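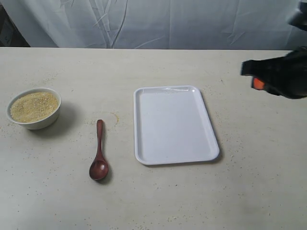

Spillage when moving dry goods by spoon is mostly decided before the spoon is picked up. I have been decanting grain, crumbs and meal by hand since I moved to the flat on Mirska Street, and for most of that time I blamed the spoon. I now think the fill level of the source bowl matters more. A bowl filled nearly to the brim, like the white one on the left, leaves no inner wall to work against. The spoon goes in, the surface rises on the far side, and there is nowhere for the displaced grains to go except over. Hence the few crumbs lying on the table around the bowl.

The rest of this post is notes on what I changed, in the order I changed it. It assumes the usual arrangement of a round bowl as the source, a spoon, and something wide and shallow as the receiver. It doesn't apply to pouring, which has its own problems and which I avoid for anything fine.

Fill level

A granular material in a heap settles at an angle, and that angle is fairly constant for a given material. Coarse crumbs hold a steeper slope than small round grains. If the bowl is filled level with the rim, any dip made by the spoon pushes a ridge up in front of it, and once the ridge is above the rim the slope continues down the outside of the bowl. Lowering the level by one finger's width fixes this. The ridge still forms but the wall catches it.

The cost is capacity. My bowl takes 344 g of medium meal struck off level. I didn't weigh what it takes at the lower level on the first day, as I hadn't decided where the lower level was. I have since marked it on the inside with a pencil, which works on unglazed ware and not on glazed ware, so on the glazed bowls I go by eye.

Fatima Osagie, who read an earlier version of these notes, asked why I don't use a bigger bowl. A bigger bowl is heavier, and I like to be able to tilt the source with one hand towards the end, when the layer is too thin to scoop. With the small one I can do this without putting the spoon down.

Spoon

Wood over metal, for fine goods. I have no measurement to support this. In October, when the heating comes on and the air in the flat gets dry, a plastic scoop carries a coat of dust that won't drop off when it is turned over. The wooden spoon drops nearly everything. A polished one is better than a rough one, as the grain of the wood holds meal along the edges and has to be tapped.

The handle should be long enough for the hand to stay clear of the rim. Most of my worst spills were knuckle contact. With a short teaspoon the hand comes in low and nudges the bowl, and a nudge with a full bowl is worse than any amount of poor scooping.

The oval bowl of a cooking spoon is best entered side first. Going in with the tip ploughs. Going in with the long edge, rolling the wrist, then lifting vertically takes slightly less each time and disturbs the remaining surface much less. Then wait. A heaped spoon sheds for a moment after it leaves the surface, and if it is held still over the bowl the loose part falls back where it came from. I count this pause as part of the scoop. Skipping it saves very little time and puts a trail across the table between source and receiver.
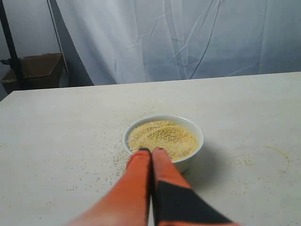 The other variable in the scoop is where on the surface it is made. I used to take from the near side, as it is the short reach. The trouble is that the near rim is also the side the spoon has to cross on its way out if it is being drawn towards the body, and anything shed on crossing lands in front of the bowl, where a sleeve will find it. Taking from the middle first makes a crater, and the remaining material slides into it from all sides. After several scoops the level at the rim has dropped and the near side is safe to use. On a mounded fill I do the middle first without exception.

Receiver

A tray with a raised lip all the way round beats a plate. The lip needs to be higher than the spread layer and no more than that. A tall lip makes it awkward to lower the spoon, and lowering the spoon is the point, as material tipped from a height bounces. Small hard grains bounce further than crumbs. I tip from as low as the lip permits, with the spoon along the long axis, starting in the far corner and working back.

Rounded corners are useful later, when the tray is emptied. A square corner holds a small amount in the angle and it has to be got out with a brush. With a rounded corner it will slide if the tray is tapped underneath.

Layout

I keep everything in one loose row, with the source on one side and the receiver on the other. The distance between them is the only part of the job where material is in the air over bare table, so I make it short. Arsalan Siddiqui does it with the bowl standing inside the tray, which reduces the distance to nothing and is plainly the better method if the tray is large enough. My tray isn't.

Clear the surface first and wipe it. Containers leave rings, particularly oil tins and syrup tins, and a slightly tacky ring collects crumbs and keeps them. On a pale table the ring shows up yellow and can be dealt with before starting. On my old dark table at Akpan I would find them by running a hand across.

A pale surface has one further disadvantage, which is that pale meal doesn't show on it. I sweep with the flat of the hand towards one edge whether or not I can see anything.

Figures

I buy in a 4,000 g sack, so the whole exercise is repeated often enough to be worth some attention. To get something better than an impression I ran a full sack through, bowl by bowl, filled to the brim in the old manner and swept the table after each one. The sweepings went into a jar and the jar went on the scale. Total on the table at the end: 92 g. The scale is a Landance kitchen model that reads in whole grams, and I zeroed it with the empty jar.

The following sack I did with the lowered fill, side entry, the pause, and the middle taken first. Total: 2 g. I wouldn't put much weight on the exact value, given the resolution of the scale and given that I was by then paying close attention. Some portion of the improvement is down to watching what I was doing. Lawal Nwachukwu suggested alternating the two methods bowl by bowl within a single sack, which would have been the correct design, and I will do that with the next one.

Still to do: the same with a finer meal, which I expect to be worse on dust and better on bounce, and a comparison with the flat-bottomed Rerkenel scoop that Jummai Ugwu has offered to lend me. Her view is that a flat bottom clears the last layer without tilting the bowl. I will post the weights when I have both sacks done.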